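Plotden (software)

Plotden is a planning and control package for two-handed manipulation, used to turn recorded hand-held gripper demonstrations into motions that a pair of robot arms can follow. It was started at the Drururmont workshop by Darnell Benavides, who wanted something friendlier than the tangle of scripts he had been nursing along for years, and it has kept a bit of that homemade feel ever since.

The package has three main parts. Rosenthal, the perception module, estimates where each gripper is and how far its fingers are open. Flostwood, the planner, takes those estimates and works out paths for both arms together, so that one hand can wait politely while the other reaches past it. A small controller then runs the paths, sending corrections every 8 milliseconds.
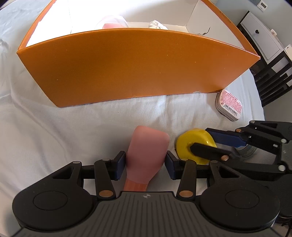
Most of the everyday trouble comes from timing. The two grippers keep separate clocks, and even a small drift between them can make a planned grasp close too early (a great nuisance with soft or slippery household things!). Version 9 lines up the two recordings before any planning begins, and version 10 added a viewer where a person can slide one track against the other by hand and save the offset.

Plotden's test suite holds 59 recorded tasks, most of them tidying and packing jobs. Users have long grumbled that the planner is slow near the walls of open containers, where it checks a great many finger positions, and a faster collision checker remains on the wish list.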